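How to Write a Birth Announcement for the Local Paper

Your family already knows. They have seen 192 photos and been told the weight in two systems of measurement. The Gavcombe paper's readers have not, and they are who you're writing for.

Start with the form. Ours asks for the baby's full name, the parents' names, the town, and the month of birth. Fill these in before you attempt charm. Raymonde Petrenko, who has typed up the family notices since before email, once got a lovely paragraph on the miracle of life that left out whose baby it was.

Keep it under 300 characters, spaces included. A short notice runs free. Past that you pay by the line, and adjectives get expensive fast.

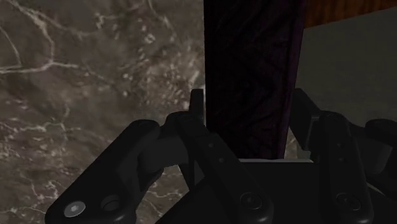

Should you list the grandparents?
List all of them or none. Three out of four will be clipped, kept, and brought up at Thanksgiving until the child is in college.

Next, pick one detail and stop. Born during a hailstorm is good. Born during a hailstorm after 31 hours, with the playlist, belongs in a letter to someone who loves you.

Spell the name out loud to another person, letter by letter, while they read your draft. You have been awake since 2 a.m. and you will get it wrong. The Rathjen twins ran as the Rathjen twins, both named Olive, and the correction was longer than the notice.

If the baby came early or is still in the hospital, you can wait. The desk takes announcements up to six months after the birth, so an August baby can turn up in the January page without comment.

Send it by noon to make the next issue, and put a phone number at the bottom. It won't be printed.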